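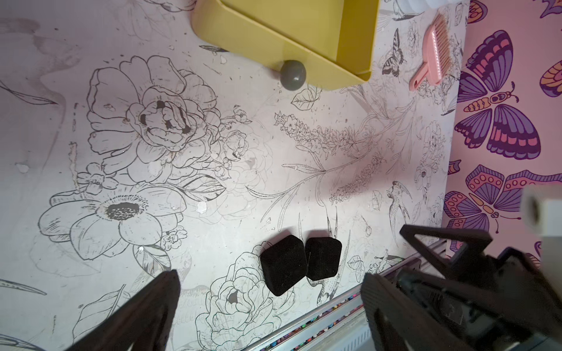 台面线描花纸与右侧彩蝶立板的交界处，粉色小刷、黄色托盘在位。

首页 | 工作间记录 | 材料 | 台面与背板 | 标签 | 搜索 | 上一篇 | 下一篇

台面花纸状态记录：污点、接边、小件

10月23日 星期四

接着上次没写完的部分。上次只记了背板，台面留了半页空白，现在补上，另加托盘和小球。

一、台面纸

白底，黑色细线描，花、叶、鸟、虫混排。供货方 Govindasamy，批号376，标称克重每平方米169克，未复测。裱贴用 Gollix 冷水胶，滚涂一遍，刮板从中间往两侧赶。面上没有罩光，当时的考虑是先看裸纸能用多久，罩光的事放到后面再议。

目前的情况：纸面散布灰色小污点、擦痕和碎斑。颜色都偏浅，和线描的黑差得远，站着看不明显，低头斜看就全出来了。分布没有规律，至少我没看出规律。左上那朵大的牡丹状花，花瓣层叠，里面本来就印有几处涂黑的阴影，第一次查的时候我把其中一处当成污点擦了半天，纸毛都起来了。以后先对照底样再动手。底样在材料柜第二层，卷着放的，抽出来看完请按原方向卷回去，反卷会开裂。

左下的花瓣开得宽，花心是密点。密点区域最难判断，灰斑落进去基本看不见，反过来印刷的散点也会被误认为灰斑。我的做法是用侧光：灯放低，贴着台面照过去，附着物有影子，油墨没有。这个办法对擦痕也有效，对渗进去的色斑无效。

中部那枝斜着走的花穗，像薰衣草，小花很密，叶子细长。这一带线条细，橡皮不要来回推，顺着枝条方向单向走。

二、清洁试验（续）

在同批余料上做，没有在台面上直接做。余料同胶裱在灰板上，压平过夜后使用。

干刷：浮灰能下来，灰斑不变。
软橡皮：浅表擦痕变淡，纸面略起毛，线条无可见损失。推得重的一块，线条边缘发虚。
可塑橡皮：按压后提起，不推。效果比软橡皮慢，起毛最轻。
微湿海绵：静置15分钟后纸面回平，但边上有水印。不采用。
Plundent 清洁膏：去斑最快，白底明显变亮，局部出现一块比周围干净的补丁，看着比原来的污点更碍眼。除非整面一起处理，否则不用。

结论暂定干刷加可塑橡皮。清洁膏留着，等整面翻新时再试。试样背面都写了处理方法，用铅笔写的，别用圆珠笔补，会透。

余料所剩不多，后面的试验请裁小块。上回有人裁了一整条去垫胶桶，条子边上还沾了胶，已经没法用了。

三、接边

台面纸和右侧立板的彩蝶纸在交界处相遇。立板纸是浅粉底，大蝴蝶，紫、紫罗兰、粉、橙，图案尺度比台面大得多。两种纸放在一起，眼睛会先去看立板，台面的线描退后。台面上也印着蝴蝶，翅膀带花纹，黑线勾的，靠近交界那只和立板上的彩蝶离得近，当初排版没有刻意对，贴完才注意到。

接边的要求仍按原来写的执行：
1. 台面纸先贴，立板纸后贴，立板纸压下口。
2. 下口不留白边，不靠补色遮。
3. 转角处用骨刀压一遍，不用指甲。
4. 翘边补胶用细针管，补完垫离型纸压住。

第3条再说一次，骨刀在工具墙左数第一个钩子上。指甲压出来的沟会积灰，积了以后沿着沟就是一条灰线，橡皮够不到底。

立板顶部那只大蝴蝶，身体橙色分节，头上有张小脸，触角卷着。下面一只翅膀上有成排的橙色圆圈。这两处都是大面积平涂色，补胶时胶液碰到颜色面会留亮斑，针头只走背面。 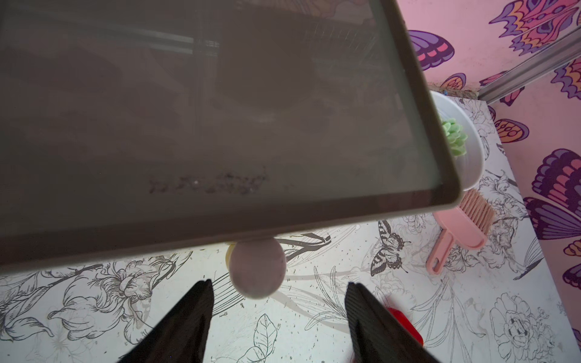

Serpil Çetinkaya
材料间技术员，台面与背板组

四、托盘

大托盘，边框灰米色，盘面是深灰半透明板，烟色。透过去能看到下面的东西，轮廓都糊了。边框比盘面厚，转角是圆的。

问题在盘面内侧：靠近下边框的上方积了一块深色碎屑，附在板上。成分没有分析，外观是碎渣，不确定是纸屑混胶还是别的。半透明板本身颜色就深，碎屑颜色也深，正对着光看才分得出来。建议每次收工时把盘子竖起来对着窗看一眼，比平放着检查可靠。

清理步骤，先记在这里，做过之后再改：
先用粉色小刷干扫，沿边框走，不往盘心推。扫不下来的，用塑料刮片放平了铲。刮片不带角。最后用无绒布蘸少量清水擦，擦完立放晾干。不用酒精。同类半透明板我以前在 Zudunden 的样板上用酒精擦过，边角出现细裂，当天看不出来，第二天对光才看见。两块板是否同一种材质不清楚，按最坏的情况处理。

托盘搁到花纸上时，边框下沿会和纸面接触。纸面上有一部分擦痕，从走向看和托盘拖动的方向接近，但没有做过对照，只能算怀疑。对照试验很简单：余料一块，托盘一只，空载拖、加重拖、提起放下各做一遍，侧光看结果。列入待办。在有结果以前，移动托盘一律提起来，不拖。黄色那只也一样。

黄色托盘是芥末黄，塑料，边沿凸起。盘底没有检查。这只用来放待贴的小料，颜色显眼，在线描纸上一眼能找到。灰色那只放在花纸上也不难找，难找的是盘子底下压着的东西，收工前请把盘子提开看一遍。

五、小刷

粉色，短柄，一排细毛。日常放在台面靠立板的位置，随手能够到。刷毛状态尚可。两点：

刷过胶边的刷子不要直接去刷花纸。胶渣会留在毛里，干了以后等于砂纸。真沾了胶就换一把，旧的贴标签单独放，标签写“胶”。
洗刷子用温水，毛朝下挂着晾。别插在笔筒里，毛朝上的话水会流进毛根。

刷子应有固定位置，目前靠习惯，换个人就乱。打算在立板侧面加一个小挂钩，但要避开彩蝶纸的图案面，位置还没定。挂钩离台面约30厘米应该合适，再高了坐着够不到。

六、小球

尺寸和弹珠差不多，深色。颜色这一项前后记法不统一，有记深灰的，有记灰里带紫的，表面有记哑光的，也有记略带光泽的。把几次记录放在一起比对，判断主要受光线和距离影响：隔开一段看，表面发哑；凑近看，球面上能出一个白色高光点，底缘有一道细亮边。因此以后凡是记颜色和光泽，必须同时写明光源位置和观看距离，否则这一栏等于没填。
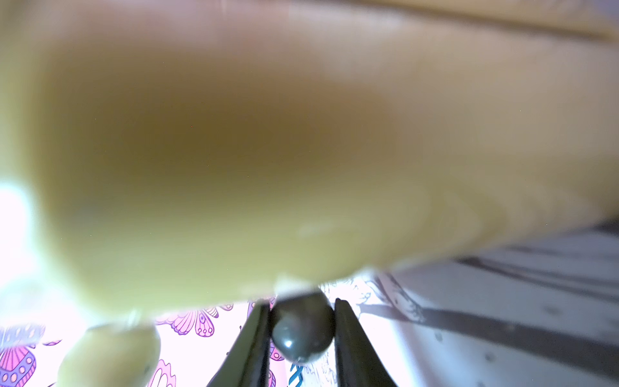 深灰小球，近距离，高光位于球面左下。

球在这里的用途是检查台面平整度。裱纸之后纸下如有气泡或胶粒，手摸不一定摸得出来，球慢慢滚过去会偏。方法很土，但比直尺快。操作要点：

球放下时手指轻按顶部，停稳再松，不要抛，不要推。
起点换几个方向各做一次，只信重复出现的偏向。
偏的位置用低粘纸胶带标，不用铅笔。线描纸上画铅笔记号，过后自己都找不到哪个是记号。
球面每次用前擦净。球上沾灰，滚过之后会在纸上留浅灰点，这和第一节里的灰斑外观接近。灰斑来源是否包括这一项，待查。

最后这条值得单独做。设想：余料一块，用干净的球滚一组，用沾了灰的球滚一组，与台面上现有的灰斑比大小和深浅。如果对得上，清洁流程就要从擦台面改成先擦球，工作量小很多。如果对不上，再去查胶和纸本身。纸有可能出厂就带杂点，批号376的余料边角上我见过一两处浅色斑，位置在裁切线以外，当时没有留样，现在说不准。下一批到货先留一张不拆封的作对照。

七、待办

托盘拖动对照。
球面沾灰对照。
彩蝶纸下口翘边复查，补胶后至少隔夜再看。
挂钩定位，定了之后写进台面说明。
底样补一份平放的，卷着的那份用一次伤一次。
罩光与否，12月整面翻新前必须定下来。罩光会改变白底的色调，余料上先做两种浓度，各留一半不涂。

罩光那项补充一点：哑光型和半光型都要试。半光型擦起来省事，但灯一斜，台面反光，线描的细线会断断续续看不全，印密点的那几朵花尤其吃亏。上次在灰板上试过半光，花心的密点在反光区里几乎消失。那块试样还在干燥架上，背面没写浓度，只能看个大概，不能当数据用。

胶桶盖子又没盖严，表面结皮，已挑掉，下面的还能用。

分享 15 ｜ 评论 30 ｜ 收藏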